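Nirine Housing Cooperative
Tenant notices, July

1/ The Nirine Housing Cooperative is changing the way shared electricity costs are billed at its Venudik and Lai buildings. The change takes effect with the July statement. This thread sets out what residents can expect.

2/ Until now, the cost of lighting and power in hallways, laundry rooms and parking areas has been divided equally among all 79 apartments. From July, each household's share will be based on the floor area of its apartment, as recorded in the lease.

3/ Electricity used inside an apartment is not affected. Residents will continue to pay for their own lamps, appliances and heating through their individual meters, at the rate set by their supplier.

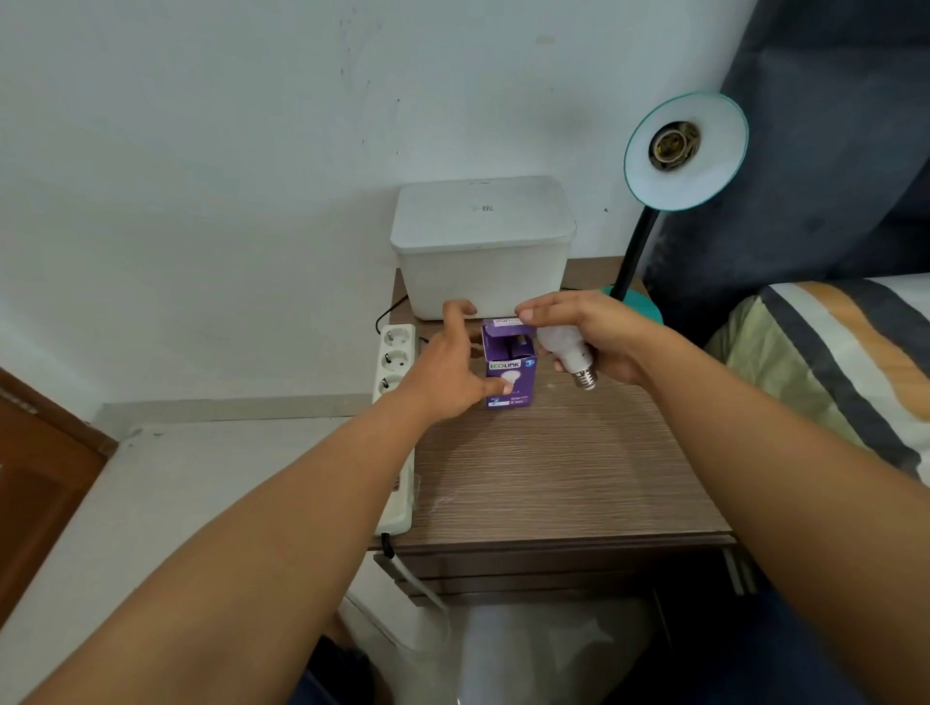

4/ Shared use at the two buildings came to 1,136 kilowatt-hours in the last billing period. Statements will now show this total on the first page, followed by the floor area of the apartment and the amount due. Earlier statements listed only the amount due.

5/ Households in studio apartments will see a lower shared charge. Households in the largest apartments will see a higher one — a printed estimate has been placed in every mailbox. Residents who have not received theirs may collect a copy from the Clokunitz Street office.

6/ The floor area on the estimate should be checked against the lease. If the two figures differ, please write to the billing office and include a copy of the page of the lease that shows the area. Corrections received before the statement is issued will be applied to it.
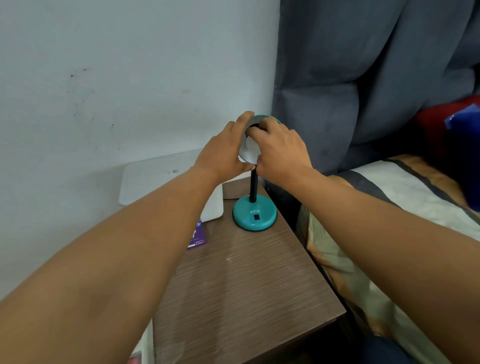 7/ Will residents who pay by automatic transfer need to change their instructions? Only those who send a fixed amount each month. Transfers set to pay the full statement balance will adjust without any action.

8/ Payment remains due 7 days after the statement is issued. Residents who expect difficulty with a higher charge may ask to spread the difference over several statements. Requests are handled in confidence and will be answered within 48 hours.

9/ Questions about the new method should be addressed to Ashraf Ghoneim, Billing Office. Written questions are preferred — please include the building name and apartment number. The office is open to visitors until 4 p.m.

10/ The full billing policy is posted in the lobby of each building. Large-print copies are available at the front desk.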